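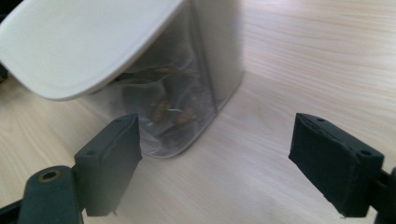 Figure 1. The two gripper fingers and the frosted container with the white lid, Marnard open day.

Visit report: Marnard Robotics Open Day
Course project, Part 2
29 September 2026

Our group had been asking to see a working robot lab since July, so when Marnard opened its doors we signed up right away (and got there way too early!). The day had short talks in the morning and demonstrations after lunch.

The part I liked best was the hand-held gripper table. You hold the tool yourself, do a small household job with it, and the recording goes into a training set. The staff call the project Hivden. They want 1,000 recordings of container jobs and had 158 when we visited. We each got 5 tries.

It is so much harder than it looks! With two stiff fingers you can't feel how hard you are squeezing, and a rounded lid gives you very little to grab. I kept coming in too high. My partner went in low and from the side, which the staff told us is what most people end up doing. See-through plastic is also tricky for the software, they said, as the edges are hard to pick out against a pale table.

After that we watched the Wodov arm move boxes along a short belt. It was fast and smooth, but I learned more from the gripper table.

What we want to use in our own project:
- rounded containers as well as square ones
- short tries, with the table reset every time
- notes written down right after each try

We still need to ask Marnard how they decide that a try is good enough to keep. Our budget for building a simple gripper is $200, and the parts list is in Part 3.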